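Guvton cherche des participants pour la journée portes ouvertes de l'atelier Pešek

Appel ouvert, Gotudbridge, un dimanche de septembre

L'atelier Pešek ouvre ses portes au public à la rentrée. Nous cherchons pour cette journée des personnes qui acceptent de travailler avec leurs mains devant les visiteurs, à côté de notre robot Petau. Aucune connaissance technique n'est demandée. Il faut de la patience, de bons yeux et une certaine tolérance pour les gestes répétés.

Le rôle

Petau est un robot à deux bras que nous développons chez Guvton pour le tri de petits objets de bureau. Il apprend à partir de gestes humains enregistrés. Pour le moment il connaît surtout les gestes de notre propre équipe, et cela se voit un peu trop : nous prenons tous les objets de la même façon, par habitude. Nous avons déjà 273 séquences complètes, mais elles viennent d'un petit nombre de mains. Nous voudrions donc des gauchers, des personnes avec de grandes mains, des personnes qui ont les doigts moins souples, des musiciens, des couturières, des retraités du bricolage. Votre manière de faire nous intéresse telle qu'elle est, et il n'est pas nécessaire de vous entraîner chez vous.

Le jour de la visite, vous serez assis à une table avec une quantité de petites fournitures devant vous. Vous portez à chaque poignet un bracelet imprimé de motifs noirs et blancs, qui permet au système de suivre la position de vos mains. Une caméra est placée à la hauteur de votre tête et regarde vers la table. Vous triez, vous regroupez, vous assemblez de petits paquets, à votre vitesse. Quand une pièce tombe, vous la laissez par terre et vous continuez avec la suivante.

Les visiteurs passent derrière une corde. Ils peuvent poser des questions, et vous pouvez répondre si vous en avez envie. Un membre de l'équipe reste toujours à côté de la table et prend la parole pour les questions techniques. Petau travaille dans l'autre moitié de la salle, sur une tâche semblable, plus lentement que vous. Il s'arrête parfois au milieu d'un geste ; dans ce cas nous le relançons, et le public peut voir comment nous procédons.

Déroulement

L'accueil des participants est à 14 h, à l'entrée de la cour et pas à celle de la rue, qui sera réservée au public. Après le réglage des bracelets, chaque personne fait un essai court, sans public. Ensuite viennent deux sessions de travail, séparées par une pause avec boissons et quelque chose à manger. Merci de nous écrire à l'avance pour les allergies. La présence complète, essai et pause compris, est souhaitée, mais vous pouvez vous inscrire pour une seule session si vous le précisez dans votre message.

Nous pouvons accueillir jusqu'à 19 participants. Si les inscriptions sont plus nombreuses, nous choisirons de manière à avoir des mains et des habitudes différentes, et les autres personnes seront invitées en premier pour la prochaine fois.

Conditions

Vous devez être majeur et pouvoir rester assis pendant une session. La table est réglable en hauteur et la salle est accessible en fauteuil roulant. Dites-nous si vous avez besoin d'une chaise particulière.

Les manches doivent pouvoir se relever au-dessus du poignet. Les montres, les bracelets et les grosses bagues doivent être retirés pendant l'enregistrement ; nous prêtons un petit casier qui ferme à clé. Le vernis à ongles ne pose pas de problème. Les lunettes non plus.

Les personnes qui ont la peau sensible peuvent mettre une bande de coton sous le bracelet. La bande est fournie, et le bracelet est nettoyé entre deux porteurs.

Il est possible d'arrêter à tout moment, sans donner d'explication, et l'indemnité reste la même.

Indemnité

Une indemnité forfaitaire est versée par virement dans le mois qui suit, et le trajet en transport public est remboursé sur présentation du billet. Le montant est indiqué dans la feuille d'information que nous envoyons avec la réponse à votre candidature. Les étudiants qui souhaitent une attestation de participation la demandent au moment de l'inscription, s'il vous plaît, car nous devons la faire signer avant la journée.

Enregistrements et vie privée

Les images montrent la table, les mains, les avant-bras et parfois une partie des vêtements. Le son n'est pas enregistré. Les séquences sont conservées sous un numéro et votre nom est gardé dans une liste séparée. Vous recevez le formulaire de consentement avec la feuille d'information, pour avoir le temps de le lire tranquillement à la maison. Si vous changez d'avis après la journée, écrivez-nous et nous effaçons vos séquences. Pour une utilisation publique d'une image, par exemple sur cette page, nous demandons un accord à part.

Comment s'inscrire

Envoyez un message par le formulaire de contact de l'atelier Pešek, avec l'objet « Mains pour Petau ». Indiquez votre prénom, votre main dominante, la session souhaitée ou les deux, et une phrase ou deux sur ce que vous faites habituellement avec vos mains : métier, instrument, loisir, cuisine, tout est utile. Une lettre de motivation et un CV ne sont pas nécessaires. Nous répondons à tous les messages, aussi aux négatifs, et nous écrivons en français ou en anglais.

La date exacte du dimanche sera communiquée aux inscrits dès que la ville de Gotudbridge aura confirmé son programme de septembre. Les personnes qui veulent seulement visiter n'ont pas besoin de s'inscrire. Les enfants sont les bienvenus comme visiteurs, accompagnés d'un adulte.

Le travail à la table 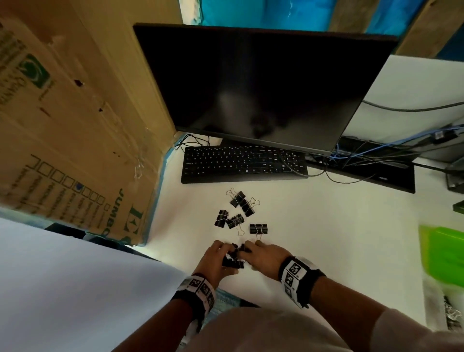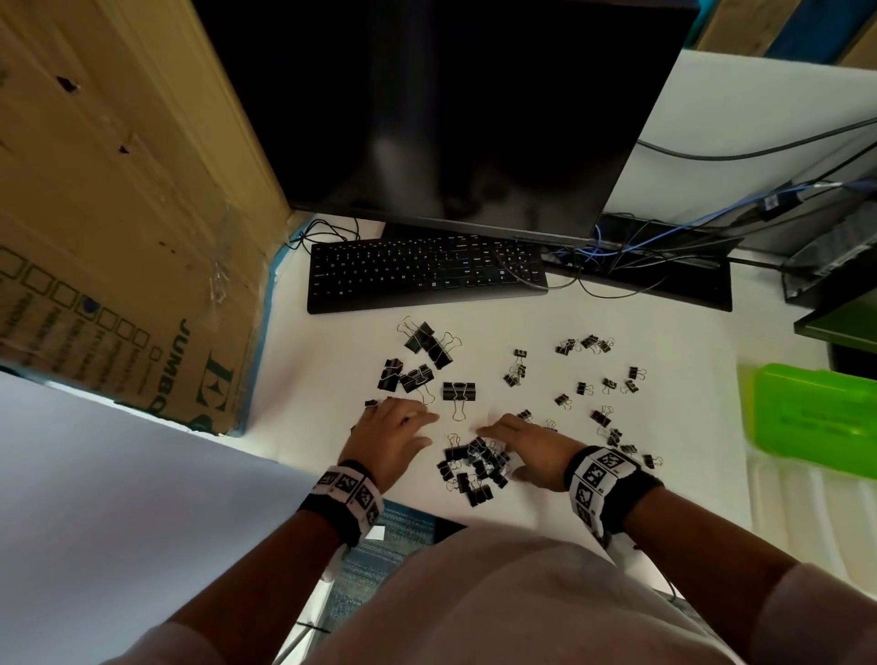
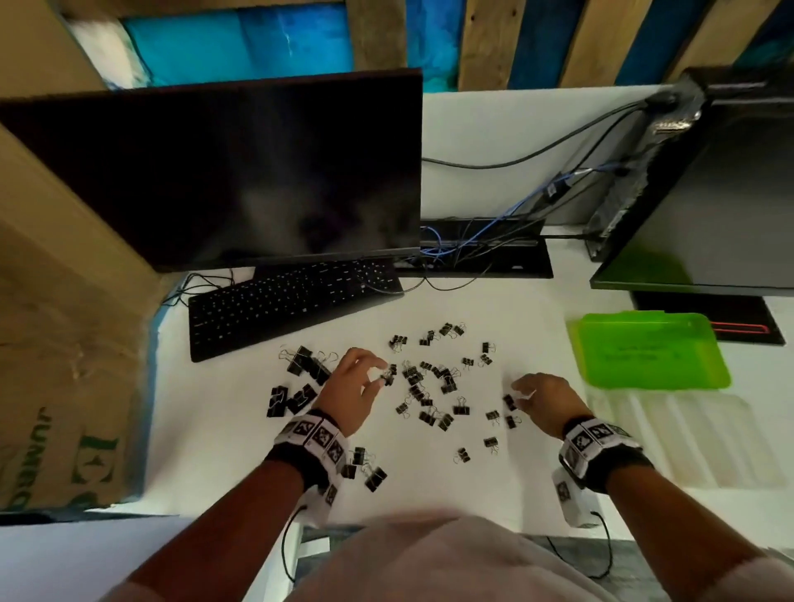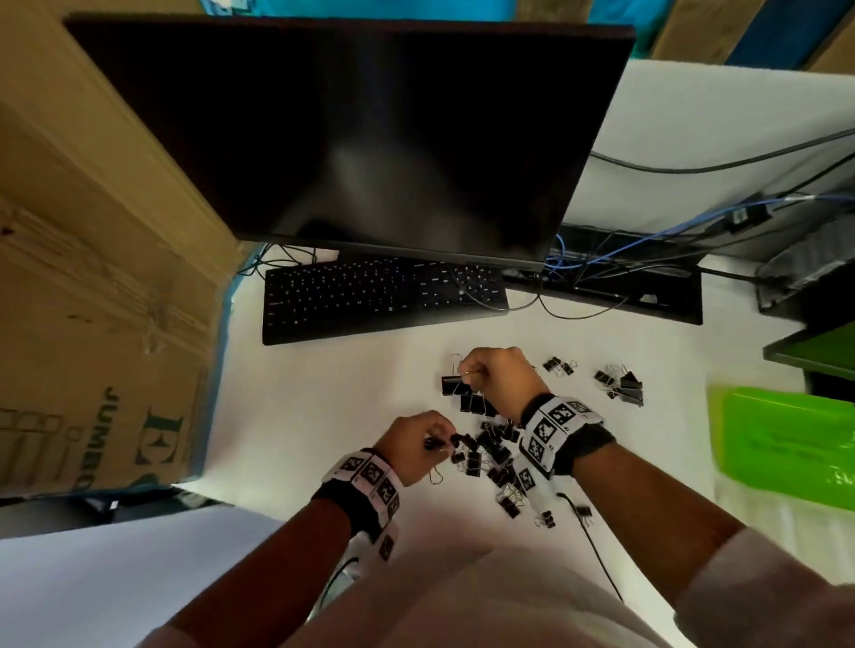
Tri et manipulation de pinces double clip noires, avec les bracelets à motifs aux deux poignets. Atelier Pešek, Guvton.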